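Subject: Re: Finger pads on the Sellport cell, again
List: Purkgate cell upkeep
Date: 14 December 2022 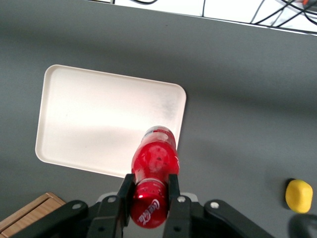
Wrist camera, bottle held over the cream tray. Both finger plates in view.

I've read the proposal below twice and I'm still not sold on it. Comments after each bit.

> The bottle drops at Sellport are down to worn finger
> pads. We should swap them every 2,000 cycles and stop
> arguing about it.

Worn compared with what? The log has 1,388 cycles on the present set, and the set before that came off at 642 with no marks I could find. I kept them. They're in the drawer under the controller if anyone wants a look. If pads that young are to blame, then a change every 2,000 would come too late to help anyway, so the number doesn't even fit the argument it's meant to support.

> The picture shows the grip is fine when the pads are
> good.

It shows a bottle between two flat plates, taken near the narrower part of the red section, with the far end out over the lower right of the tray. I can't tell pad condition from that and I doubt you can. What I do see is a long object held near one end. Any slack in the linkage is going to show up at the far end long before it shows at the fingers. Has anyone put a gauge on the linkage since July? I can't find an entry.

> Trestau say their pads last longer if you raise the
> closing force.

They would last longer still if we never closed the gripper. More force on a plastic bottle is how we got the dented ones in the summer, and I don't want that setting touched until somebody has written down what it is now. The sheet on the cell door and the value in the program don't agree.

Before we order anything, I'd like this done, in this order:

Power off, arms open, check the screws at the upper ends of both linkage arms and the two on the housing by the fingers. Mark them with paint pen so we can see next time if they've moved.

Rock each finger by hand and note any play, left and right separately.

Wipe the plates and the tray floor. There's a greyish smudge on the right of the tray and I'd like to know if it comes back.

Run the bottle pick with the force as it stands and log every drop with the cycle number.

If that all comes up clean I'll sign for the pads myself. The Sandoval cell had 3 sets in a row on the same reasoning and it still drops things.

Also, whoever has the small torque driver, please put it back.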